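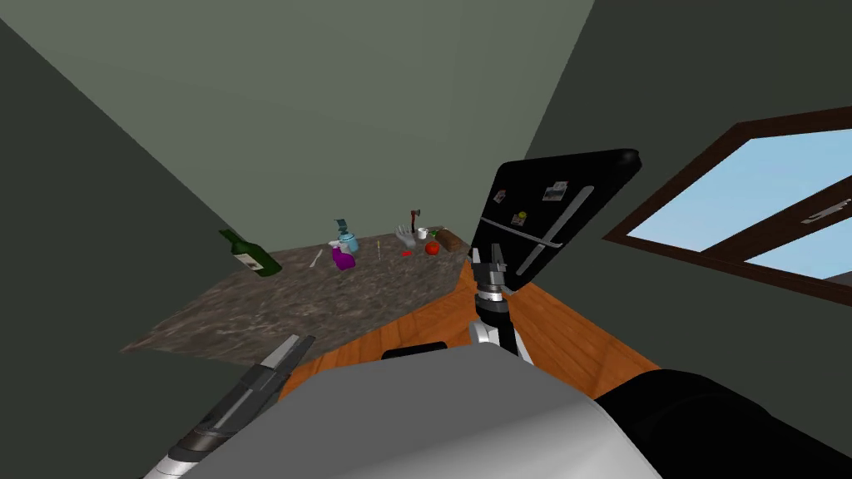 Wanted: people who are fussy about kitchens

Can a robot tidy a worktop yet? I get asked this at every family do, and my answer is always "sort of, on a good day, if you don't mind where the tomato ends up". I'd like a better answer than that, and I need some help getting one.

I run the household chores study at Wumuton, and I'm looking for 42 people to take part from August. You don't need to know anything at all about robots. In fact I'd be very pleased if you didn't! What I do need is people who cook, wash up, wipe down and put away, and who have opinions about how it should be done. If you've ever quietly reloaded the dishwasher after somebody else, you're who I'm after.

What you'd be doing

Our robot has two arms and lives in a simulated kitchen, so everything happens on a screen and the crockery is quite safe. You'd log in from home and watch short runs of it having a go at ordinary jobs: clearing the counter, standing a bottle up, putting the food in the fridge, wiping round. After each one you tell me whether you'd call the job done. Would you leave it like that? Would you go back in and do it again yourself? How cross would you be, on a scale from "not at all" to "give me that cloth"?

Then there's the bit I enjoy most, where you take over. You get a practice kitchen with a cluttered counter, and you move things about with your mouse or trackpad until it looks right to you. We record where everything goes and in what order. People do this in wildly different ways (I put food away first, my other half starts with whatever is nearest and it drives me up the wall) and the robot needs to learn that there's more than one sensible way to go about it.

So far we've gathered 1,418 runs. I've watched far too many of them and I no longer trust my own judgement, because after a while you start cheering when it so much as picks up a cup. In the last batch of 729 I'd have passed plenty that my mum would have sent straight back. Fresh eyes, please.

I should be straight with you about where we've got to. Picking up one solid thing from a clear space is mostly fine. A crowded counter is much harder, anything lying on its side is a nuisance, and knowing what belongs in the kitchen at all is harder still. Should a hatchet go in a drawer, or out to the shed? You knew the answer before you'd finished reading. The robot has to get it from somewhere, and at the moment it's getting it from me.

What you'll need

A laptop or desktop computer and a reasonable internet connection. Phones and tablets won't work, sorry, the kitchen is too fiddly on a small screen. You should be 18 or over and happy reading and writing everyday English. Some of the views are tilted and shift about a bit, so if you get motion sick from computer games, do have a go at the two-minute trial first and see how you feel.

I'd love a proper mix of people. Shared houses, big families, people who live on their own, people who clean for a living (especially you). If you use a wheelchair or have trouble gripping or reaching, I'd very much like to hear what you'd want a machine to do for you, and what you'd want it to leave alone.

Time and money

There are four sessions of an hour each, spread over the month, and you choose when you do them. Evenings and weekends are fine. You'll be paid £63 once you've finished all four. If you have to drop out part way we'll pay you for the sessions you've done, no awkward questions. We don't record your face or your voice, only your answers and what you move.

How to apply

Fill in the short form on the Wumuton website and choose "Rindwood study" from the list (Rindwood is what we call the kitchen). There's a box asking which chore you'd hand over first and which one you'd never let a machine near. Please don't skip it, I read every single one.

I'll reply to everybody, whether there's a place for you or not, and if we fill up I'll ask if you'd like to go on the list for the next round, where we're moving on to laundry.

Posted Tuesday, July 21, 2020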